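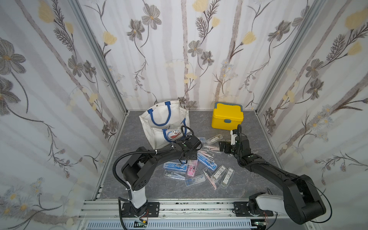 3.2 Sorting task and workspace

The sorting task was set as the second assessed exercise of the unit and was the only one in which both arms had to be used. Each team was given the same brief: clear a mixed pile of drawing supplies from the middle of the floor and place every item in one of two receptacles, according to a rule announced at the start of the session. Teams were free to divide the work between the arms as they saw fit. The arms share one aluminium rail along the front of the enclosure, and their reachable volumes overlap over most of the pile. In the arrangement of Figure 2 the receptacles are a canvas tote bag at the back left and a lidded yellow storage box against the back wall, with the pile lying between the two arms. The bag is the harder target. Its opening is soft and changes shape under contact, and the two handles stand in the path of a gripper descending from above.

Figure 2. Workspace for the sorting task: two arms on a common rail, tote bag, storage box and clear plastic stationery cases.

The walls of the enclosure carry a floral paper whose pattern differs in scale between the back and the sides. In the pilot, run in November by Ambros Rüegg with a plain grey backdrop, students tended to tune colour thresholds by hand until the segmentation worked for that backdrop and nothing else. The patterned walls were introduced to discourage this. They also raised the number of false detections near the back edge of the floor, and teams that cropped the working region early in the pipeline lost less time to them.

Clear plastic cases were chosen for similar reasons. Their outlines are weak against the marbled floor, and what a camera picks up most readily is often the contents: a pink or blue insert, or the metal legs of a compass. Several teams trained their detector on the contents alone and then found that the predicted grasp centre was offset from the centre of the case. Where cases overlapped, the offset was large enough for the fingers to close on a neighbouring item. The labelled pencil-lead tubes gave less trouble in detection, but they rolled when approached from the side.

Each team recorded its own demonstrations by teleoperation, using the Flullis interface developed for the unit by Saoirse Carroll. Sessions were limited to 60 minutes, including set-up and homing of both arms. Across the cohort this produced 535 usable episodes. An episode was discarded if an arm faulted, if the operator reset an item by hand, or if the log was incomplete. No episode was discarded on the grounds of poor technique, as differences in operator skill were of interest in their own right and are taken up in Section 5.

Scoring was by item. An item counted as sorted if it lay wholly inside the correct receptacle when both arms had returned to the rest position. Items hanging over the rim of the bag were scored as failures. Contact between the arms carried a fixed penalty, and a second contact ended the run.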